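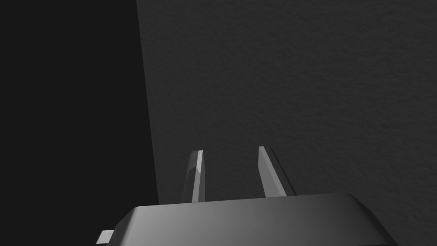
Monday, late afternoon

Long one today, so get yourself a coffee if you're reading this over my shoulder, Panagiotis. I said I would write down where we are with the gripper purchase before the numbers go upstairs, and I'd like to get it all in one place while I still remember which quote came with which set of fingers.

Where we started: two grippers for the Jaltbridge cell, one working and one on the shelf. The first quote from Kasier was for their standard two-finger unit with the flat tapered fingers, delivery in 18 weeks. Kimaro came in dearer for the gripper itself but ships with the mounting plate and the cable, and they don't charge for a second finger set if you order it at the same time. I had been comparing the bare prices like a fool until Cameron pointed out (very kindly, I should say) that we'd end up buying the plate and cable from Kasier anyway. So I redid the sheet this morning with everything in it, and the gap is a lot smaller than I've been telling people. Apologies to anyone I told.

Spent most of the middle of the day in the simulator with the narrow fingers on. I like them. They get into places the old blunt ones never would, and I can drive right up close to a vertical face with the jaws open and still see what I'm doing. What I don't like is the width of the palm. The fingers are slim and then you have this big block at the bottom of them, and it's the block that decides how deep into a bin we can go. I had somehow been planning all of this around finger length alone! The shallow bins should be fine. The deep ones I really want to measure again, at the top lip and not the base, before we sign anything.

Cameron asked whether longer fingers would get us out of it. Probably, yes, but then we lose grip force at the tips and I'd want the next size up, and the next size up is heavier, and the arm we have is already carrying a good deal out there with the camera bracket on. I'd sooner change the deep bins. Bins are cheap. We have 44 of them on the rack and only the bottom rows are the deep kind, so it isn't as bad as it sounds. Put a line in the budget for replacements either way and we can argue over the size of it later.

Software: the Datisico license is up for renewal in December, and I'd completely forgotten it comes out of the same pot. It isn't optional, all the offline work I did today runs on it. I've moved it up to the top of the sheet so it can't sneak past us the way it did last year. Panagiotis thinks we can drop to 2 seats now that the bench machine is hardly used. I'm inclined to agree, though I'd like to keep the bench machine going until the cell is commissioned, even if that means a bit of trading seats back and forth in the mornings.

Spares, in order of how much I care: one full finger set, a spare cable (we always kill a cable), fingertip pads in the softer rubber. The pads come in bags of 55 from Kimaro, far more than we need, but they keep well in the drawer and I'd take the bag over the single packets.

Still open:
Depth and lip width on the deep bins. Me, tomorrow first thing.
Ask Kasier if the delivery time is firm or a guess.
Payload check with gripper, plate and bracket all together. Cameron has the bracket weight written down somewhere.
Find out if the spare gripper can wait for next year's money.

I'm leaning toward Kimaro, for what it's worth, mostly on account of the second finger set. Not putting that in the request until the bin measurements are in. The sheet is saved in the usual folder, newest tab on the left, and please don't sort the columns, they're in the order they're in for a reason.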